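Keltmont Football Club is a football club from the town of Brokbridge. It plays in the Mendska League, the second level of the regional system. The home matches are played at Steiner Ground, which has 293 seats and standing places for 200 more.
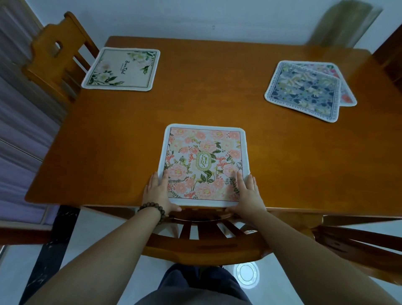

A placemat with a floral print and the word "GARDEN".

The club colors are green and white. The youth section has 100 players — most of them come from Brokbridge schools. The season starts in October, and home matches usually kick off at 15:00.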